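4.3 Folding the glider

Applies to the Haveo paper glider set, sheets 1 to 8. Revision 5/23/24, L. Coman.

Work on a hard, level surface. Use one sheet per glider. Sheets heavier than the ones supplied will not hold a sharp fold at step 5.

1. Lay the sheet with the short edge towards you and fold it in half lengthways. Press the fold from the middle outwards, then open the sheet again.

2. Bring the two top corners in to the centre fold. The edges should meet without overlapping.

3. Fold both slanted edges in to the centre fold once more. A gap of up to 3 mm between them is acceptable.

4. Close the sheet along the centre fold with the flaps inside.

5. Fold each wing down, then let it rise until it lies flat to either side of the spine.

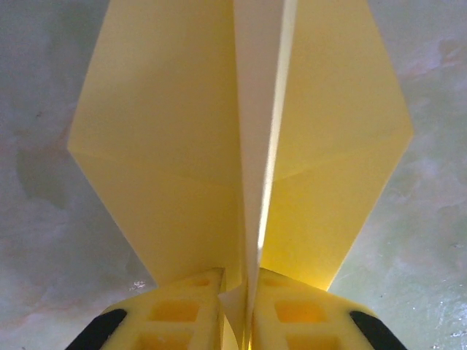

Both wings should reach the same width and turn in at the same angle. If one sits lower than the other, open the last fold and repeat step 5 – do not bend the wing by hand to correct it. Faint creases across a wing panel do not affect flight.

Note: Hold the glider by the folded base only. Pressure on the wing panels rounds the spine.

Caution: The nose is pointed. Do not launch towards faces or animals.

6. Place the finished glider under a flat book for 60 seconds before the first flight.

Store unused sheets flat in the sleeve, away from steam and direct sun. For trimming the wing edges, see 4.4.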